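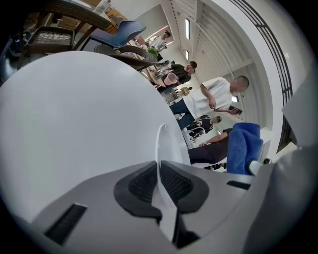 Round table, spoon-like utensil held over the top.

April 7, 2022
By Noreen Jafri

Ticket 257 - Candidate nomination portal, Stavow ward. Status: resolved, monitoring.

Reported by Joanne Haworth, returning officer. Nomination papers for councillor, Stavow ward, were accepted by the portal but did not appear on the public candidate list. Papers for mayor and for the other wards published normally. No error shown to the person lodging.

Environment: Driris nominations module, production. Browser made no difference. Same result from the front counter terminal and from a laptop at home.

Log

1. Confirmed the papers exist in the database. All 5 records for Stavow ward present, deposit receipts attached, status "Lodged". Publication flag blank on each one. Should be Y or N, never blank.

2. Re-ran the publication job by hand. It finished without error and skipped the same records.

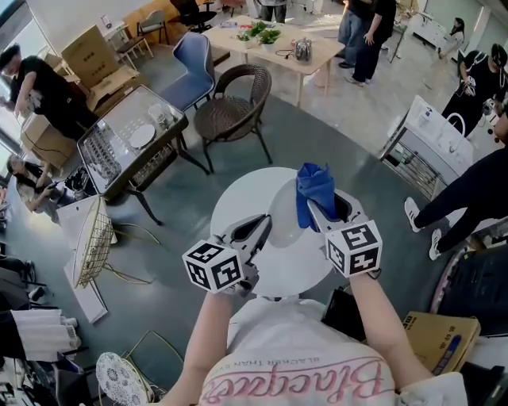 3. Compared a skipped record with one that published. The ward code differs in length. After the November boundary review Stavow was recoded from 12 to 237, and the publication job still reads a two-character field. It sees "23", finds no such ward and moves on without logging anything.

4. Checked whether the electoral roll lookup has the same fault. It does not. Nominators were matched against the correct roll, so no signature needs to be checked again.

5. Asked Marjorie Tunstall whether the old code could be restored until polling day. Answer was no - the gazetted notice uses the new one and the ballot paper proofs are drawn from it.

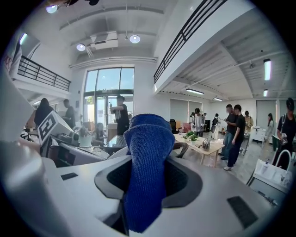 6. Widened the field to three characters in test. Lacey Bramwell lodged a dummy nomination under the new code and it published on the next run. Dummy withdrawn and purged.

7. Change approved by Solveig Ekström and applied to production. Publication job re-run. All Stavow records now flagged Y and visible on the public list in surname order.

8. Joanne Haworth checked the list against the paper forms and is satisfied with names, spelling and party labels.

Outstanding

- Job should write a warning when a ward code is not recognised. Raised separately with the vendor.
- Printed list on the noticeboard at the Arnitz office predates the fix and needs replacing.
- Ticket stays open until nominations close.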